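Flastside Residents' Association
Minutes of the meeting held December 24, 2021

Present: Rebecca Rinaldi (chair), Dario Ferraro, Natalina Rizzi, Abdelkrim Erraji
Apologies: Adelmo Benedetti

1. Minutes of the November meeting
Approved with one correction. The Trarner quote for the drain was $3121, not $3211.

2. Drainage on Stimcombe Lane
Mr. Erraji reported that the culvert at the lower end is still blocked. Trarner can start in the new year if a deposit of $1000 is paid. Agreed. Mr. Ferraro to send the check.

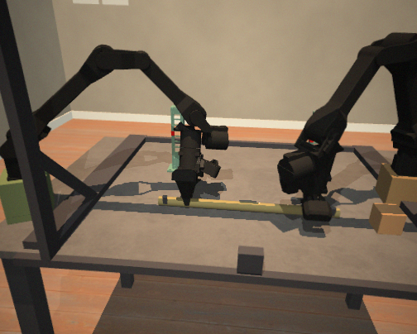 Two black robot arms over a gray tabletop (computer rendering).

3. Parking
Ms. Rizzi has had complaints of vans left across the Ferri bakery entrance. She will write to the owners again. Painting new lines would cost $490. Deferred until Mr. Benedetti is present.

4. Newsletter
Copy to Ms. Rizzi by the 11th. Mr. Ferraro asked for larger type on the back page. Agreed.

5. Other business
The gate key is missing from the hook. Ms. Rinaldi to have another cut.

Meeting closed at 11 a.m.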